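Caderno de testes – junho, 9h40

Voltei ao motor de recomendação da Sallier, aquele que a Nosora quer ligar à loja. Subi o lote de 2.391 perfis e, olha, que alívio – desta vez o servidor aguentou!
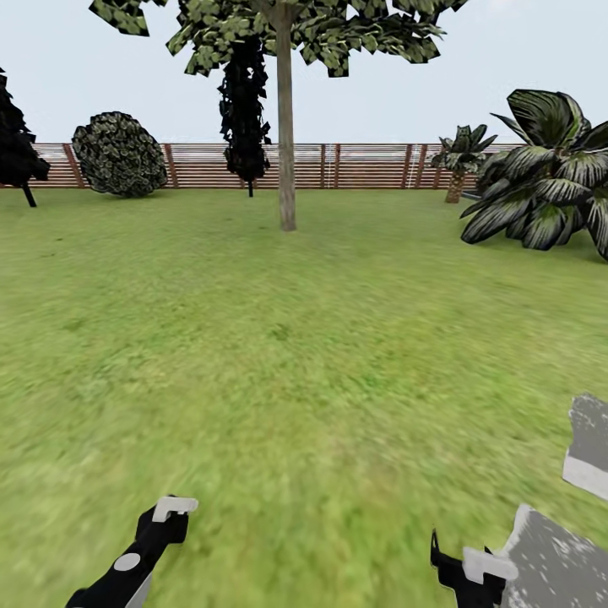
O tempo de resposta ficou em 585 ms na primeira chamada e 88 ms com cache (o Workska dava 200, com os mesmos dados).
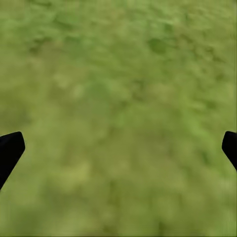

Yakubu

Falta ver os perfis sem histórico, que recebem todos a mesma lista. Amanhã mexo nos pesos e repito o lote. Não apaguem os logs, por favor!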